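Plonora Open Day: a pancake, a plate and a long walk from the car park

Posted 26 Dec 2025

It is the dead bit of the year, the leftover sprouts have been dealt with, and I have finally got round to typing up my notes from October. They were written on the back of a parking receipt, so please forgive any gaps. The parking, for the record, is free if you remember to put your registration into the tablet at reception. I remembered at home.

Plonora lets the public into its building once a year. It is on the Cloden estate, past the tile warehouse and a gym that used to be a different gym, and if you follow the signs you will arrive at the loading bay. Go round the other side. There is a door with a mat.

I went because I like seeing where people work. Other visitors had come with children, or with serious questions, and one man had a folding stool, which by the second hour I would have paid good money for. We were given lanyards and a map on which the toilets were marked in the wrong corridor.

The first stop was the talk, in a room laid out with 77 chairs and heated for none of them. I learned that the building has 1000 square metres of floor, that it used to store carpets, and that the carpets left a smell which took two winters to shift. The slides had been made by somebody who loves an arrow. There was a long section on kitchens and why they are hard: lids, drawers, cling film, the business of putting a thing down without dropping it. I have been struggling with cling film for most of my adult life and felt rather seen.

After that you could wander. The cupboard room was popular, mainly with people who wanted to know where the cupboards came from. A rack of mugs had drawn a small crowd. I spent longer than I should have in the stores, where every tea towel has its own shelf label, and came out resolved to sort my airing cupboard. I have not sorted my airing cupboard.

The room I liked best was the plainest one. Pale panelled walls, a white table, and on the table a pink plate with one round golden-brown thing on it. I took it for a small pancake. The woman next to me said cookie, with great firmness, and we stood there for a while like two people at an art gallery who have both forgotten their glasses. It was darker and more orange in the middle and paler underneath, and I still say pancake. She had moved on to biscuits in general by then, so I let it go.

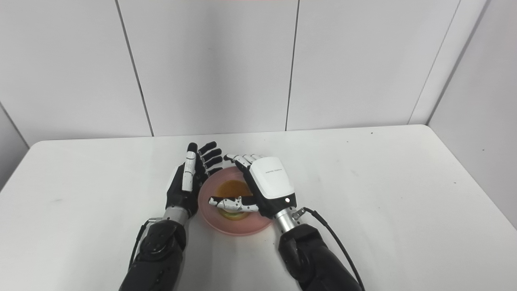

It had been a long time since breakfast. There is something cruel about a single item of food on a nice plate when you have been on your feet since ten, and I noticed that several of us had gone quiet. The plate itself I would happily own. It had a raised rim, slightly see-through, the sort of thing that would rescue a boiled egg from rolling off to its doom, and the pink was a cheerful pink. I asked at the desk where one might buy such a plate and was told that they would find out. I left my email address. It is now the end of December.

Lunch was in the canteen and was run by Rugemalira, who also do the van by the station. Queue early. By the time I got there the soup had become a rumour, so I had the flatbread with spiced beans, which was excellent, and a square of ginger cake, which was enormous. There were no pancakes. I checked twice.

The afternoon had a sign-up session with Lindico, who make the shelving, and who brought 400 leaflets about it. I took one out of politeness and then a second by accident. The shelving is very good if the leaflet is to be believed. You could try building a corner unit against the clock, and I can report that I was beaten by a boy of nine who had not taken his coat off.

If you are thinking of going next time: wear layers, bring water, and ignore the map. The walk from the overflow car park is 700 metres and feels longer in drizzle. Tickets cost nothing but do need booking, and the morning slots go first. The gift table had pens and tote bags but no plates of any colour. I bought a pen.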